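Ticket: Intermittent no-start and loss of 4WD indicator, Fernby two-door
Status: Closed
Opened: May 6, 2022
Vehicle: Fernby, soft top, manual transmission, part-time transfer case
Shop: Westent

Customer complaint

Vehicle cranks but will not start on some mornings. On other mornings it starts right away. When it does start after a bad morning, the 4WD light on the dash stays off even with the lever in 4H. Front axle still engages. Customer has owned the vehicle since December and says the fault was there when it was bought. Battery was replaced by the previous owner.

First look

Battery tests good. Terminals clean and tight. No codes stored in the engine computer. Fuel pump can be heard priming with the key on. Started eight times in a row in the bay with no trouble, so we kept the vehicle overnight.

Next morning it cranked and did not start. Fuel pump was silent with the key on. Moved the transfer case lever to 4H and the dash light stayed off. Both faults were there at the same time, which matches what the customer told us.

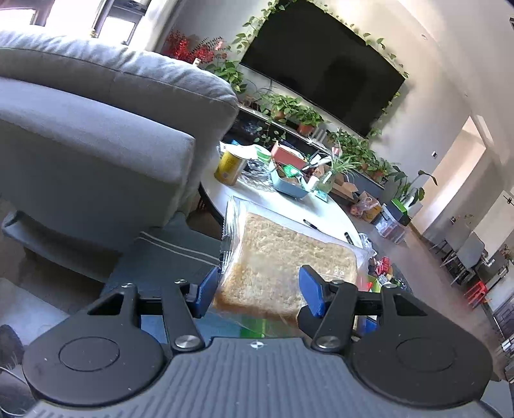

Checked the wiring diagram for anything the two circuits share. The fuel pump relay and the transfer case switch are fed from different fuses but go to the same ground point behind the left kick panel. The horn and the wipers use a different ground and both worked during the fault.

Steps taken

1. Checked the fuel pump fuse and the 4WD fuse. Both good, with power on both sides.

2. Swapped the fuel pump relay with a known good one. No change. Put the original back.

3. Measured from the relay ground wire to battery negative while the fault was present. The meter read 1,413 ohms. It should be close to zero.

4. Wiggled the harness at the kick panel. Pump came on for a second, then quit. Reading jumped around the whole time.
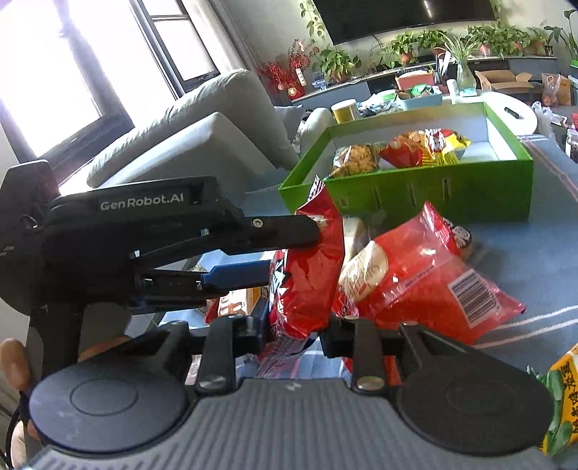
5. Removed the left kick panel and the lower trim. The ground stud had surface rust and the top ring terminal was sitting on paint. Someone had added a third wire to the stud with a smaller ring, and the nut was only finger tight.

6. Traced the added wire. It goes to a Jurčo winch controller mounted under the dash. The installer had used the factory stud because it was close by. The controller was not switched on during any of our tests.

7. Took everything off the stud. Cleaned it and the body metal around it back to bare steel, and cut back the green wire on the factory terminal until we had clean copper. Crimped on a new ring.

8. Moved the winch controller ground to its own bolt on the door sill bracket, using the Flerov grounding kit, part 176. The kit comes with a star washer – use it, the paint on that bracket is thick.

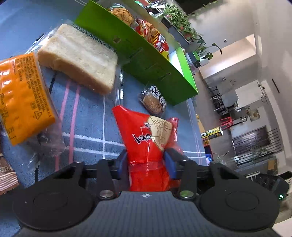 Saturday-style snacks: red bag, wrapped sliced bread.

Reading after the repair was 0.2 ohms from the relay ground to battery negative. Same at the transfer case switch. Put dielectric grease on the stud after the nut was tightened, and a light coat of paint on the bare metal around it.

Testing

Left the vehicle outside for three nights. It started on the first crank each morning. The 4WD light came on in 4H and 4L and went off in 2H every time. Road tested for 28 miles, part of it on the gravel road behind the quarry, and stopped twice to shift in and out of low range. No stall and no flicker on the dash.

Ran the winch under light load with the engine idling. Voltage at the fuel pump stayed steady.

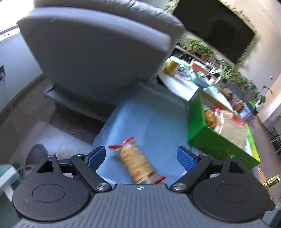
Westent Service Desk
Electrical diagnosis and repair

Notes for the next tech

If this one comes back with the same complaint, go to the kick panel first. Pull the trim all the way off. You can get a hand on the stud with the trim in place but you can't see the back of the terminal, and that was where most of the rust was.

There is also a damp spot in the carpet on the left side. The door seal is flat near the lower hinge and water probably runs down behind the panel from there. Customer was told and did not want the seal replaced at this visit. It is written on the invoice as a declined item.

The transfer case switch was not replaced. It tested fine cold and warm. The previous owner left a new one in the glove box, still in the bag, and we left it there.

Parts used: one ring terminal, one Flerov grounding kit, trim clips (two broken on removal).

Customer picked up the vehicle and confirmed the 4WD light before leaving the lot. Ticket closed.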